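Workshop Tips: What to Borrow From the Robot People (and What to Leave Alone)

Every few months a reader sends me a research write-up and asks if it means they can stop sorting their own bolts. The latest is from a group called Gerketora. Their claim is that a robot with fingered hands handles car parts better when it has small cameras down at the wrists as well as one up at the head. I read the whole thing, tables included. Most of it is thin, but there are a few habits in it worth stealing for a home garage.

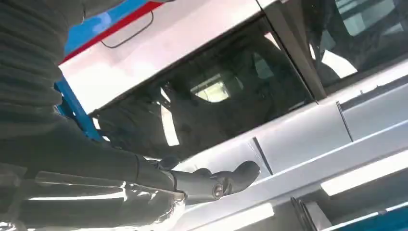
SIRKWOOD, December

The test setup is a vehicle, a blue shelf and a license plate bracket. Vivek Bansal, who ran the trials, told me the second viewpoint is what makes the difference. Maybe so. The paper reports 101 attempts, but only 14 used a part the system hadn't been trained on, and I couldn't find how many of those 14 went well. Ask me again when that number is in the main table.

Tip: Look from the side before you reach. You don't need a wrist camera for this. A cheap inspection mirror or your phone held down by your hand will show you the gap your own knuckles are hiding. I do this on every door panel now.

Tip: Lay flat plastic parts down on a clear shelf, face the way they'll go on. The trials leave space around the part, and I suspect that helped the results more than any software did. Try it with a plate bracket. If you're hunting for the screw holes against a pile of rags, you'll pick the wrong one. 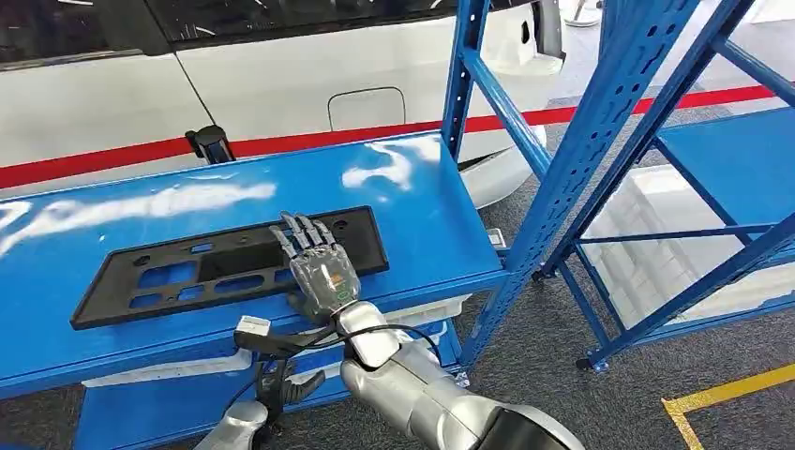

I also have a quarrel with the word "robust." Changing the starting angle of a bracket by some 20 degrees is a fair test of something, but my garage changes more than that between breakfast and lunch. Jörg Hinrichs at Werel, who tried to repeat the work, got the same ranking of methods with a much smaller gap between them. He puts it down to lighting. Shiny paint throws glare into a close-up camera, and it does the same to your eyes.

Tip: Move the lamp before you blame your hands. With glossy bodywork or a painted shelf, shift the light low and to one side until the white streaks slide off the spot you're working on.

Tip: Check the floor between jobs. Dark parts vanish on gray carpet. A flashlight laid flat on the floor makes small things throw a long shadow.

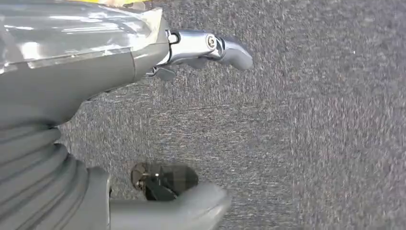 Close work over gray carpet, seen from the wrist.

Tip: Do a new job 3 times before you decide your method is better. Same part, same light, write down each try – including the bad one. The Pathak method, which the paper uses as its baseline, got a single short tuning run while the new one got weeks. Of course it lost. I've "proved" a new socket set was faster the same way.

Should you buy anything on the strength of this? No. Get the mirror, clear the shelf and keep your money until somebody outside the group posts the full results.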